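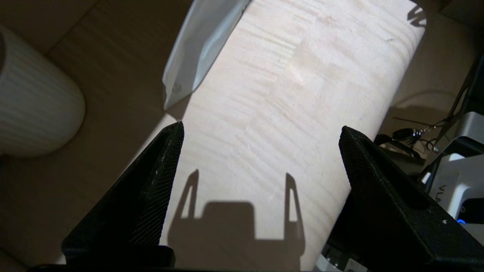 11/3/24

Woke before six again and could not go back to sleep, so I made tea and wrote the list for the week. The radio said rain for the whole coast, but in Flarnbridge it stayed dry until evening.

I have now been in the choir for 3 months and today was the first time I sang the low part without looking at Dong-geon. He stands on my left and he has a very steady voice. If I lose my line, I listen to him and find it again. Bradley Pickering says that I must open my mouth more. I think he is right, but at home we were taught to sing with a small mouth, and it is difficult to change at my age.

We worked only on the second piece, from bar 73 to the end. The tenors come in early every time. Bradley stopped them, he clapped the rhythm, they came in early again. After this we had a break and Mrs. Ackroyd gave out the new folders. Mine has a page missing, number 173, and I must ask for a copy before January, when we sing it in Plarness. The church there has place for 100 people. I hope my sister will come, but the train is expensive and she does not like to travel when it gets dark early.

In the break I talked with Dong-geon about learning English. He learned it from songs and I learned it from a grammar book, so he speaks quickly and I speak correctly, and we both would like to have what the other one has. He asked me what is the difference between "humming" and "murmuring." I explained it badly. I looked it up when I came home and I will tell him next time.
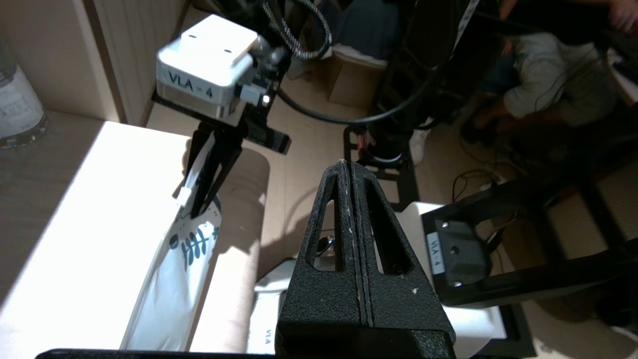 White paper bag with dark blue leaves.

Walked home by the canal. I practiced the vowels quietly and a man with a dog looked at me. Then soup, and a letter to Joris, two pages, which I will read again tomorrow before I send it. I wrote to him about the concert but not about my knee.

My throat is a little tired. Must buy honey, and stamps, and a pencil that is soft enough for the folder.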